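Convocatoria de participantes: estudio sobre descanso y sueño en personas con turnos rotativos

Morine busca participantes para un estudio sobre hábitos de descanso en personas que trabajan a turnos. El estudio se hace en los domicilios de los propios participantes y dura 8 semanas. Pueden presentarse personas de cualquier sector: sanidad, transporte, hostelería, limpieza, vigilancia, industria.

Qué queremos saber

Quienes cambian de turno con frecuencia suelen dormir en varios tramos. Una parte de ese sueño no se hace en la cama: se duerme en el sofá, en un sillón o en una silla de la cocina antes de salir. Los cuestionarios habituales preguntan por la hora de acostarse y la hora de levantarse, y esas cabezadas se quedan fuera. Queremos recogerlas también, con su duración y su lugar, y ver qué relación tienen con el cansancio que declara cada persona al empezar la jornada.

Las siestas cortas cuentan. Las interrupciones por ruido, por niños o por llamadas del trabajo también.
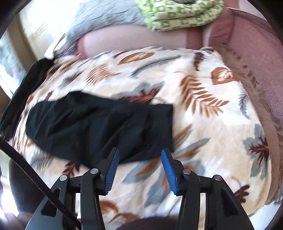 La participación consiste en rellenar un diario de sueño en papel o en el móvil, a elección de cada uno. Se anota cada periodo de descanso de más de diez minutos, dónde ha sido y si hubo que poner despertador. Rellenarlo lleva pocos minutos al día. Además habrá dos entrevistas, una al principio y otra al final, por teléfono o en nuestra oficina de la calle Esberg. No se toman muestras de ningún tipo y no hay que cambiar la medicación ni los horarios.

Requisitos

Tener entre 21 y 64 años.
Trabajar a turnos rotativos desde hace al menos un año, con alguna noche al mes.
Leer y escribir en español con soltura.
No tener previsto un cambio de empleo durante el estudio.

No pueden participar personas en tratamiento por apnea del sueño ni mujeres embarazadas. Si alguien tiene dudas sobre su caso, es mejor que escriba antes de descartarse.

Se admite a 2 personas por domicilio, siempre que las dos trabajen a turnos. En ese caso cada una lleva su propio diario y las entrevistas se hacen por separado.

Compensación

Cada participante recibe 550 euros al terminar, por transferencia. Quien abandone pasada la mitad del estudio cobra la parte proporcional a las semanas completadas. Los gastos de transporte a la oficina se pagan aparte, presentando el billete. El pago está sujeto a la retención que corresponda.

Datos personales

Los diarios se guardan con un código y sin nombre. La lista que relaciona códigos y nombres se conserva en un archivo distinto, al que solo tiene acceso el coordinador, Cillian Moriarty. Ningún dato se comunica a la empresa del participante. Se puede pedir la retirada de los datos en cualquier momento hasta el cierre del análisis, previsto para agosto.

Cómo apuntarse

Las solicitudes se reciben hasta el 13/5/22. Hay que enviar una carta o entregar en mano una hoja con nombre, edad, teléfono, sector en el que se trabaja y un resumen del cuadrante del último mes - sirve una fotocopia, con el nombre de la empresa tachado si se prefiere. El formulario en papel se puede recoger en recepción, edificio Kemley, planta baja.

Responderemos a todas las solicitudes, también a las que no resulten seleccionadas. A las personas admitidas las llamaremos para fijar la primera entrevista, y conviene indicar en la hoja a qué horas se puede llamar sin despertar a nadie.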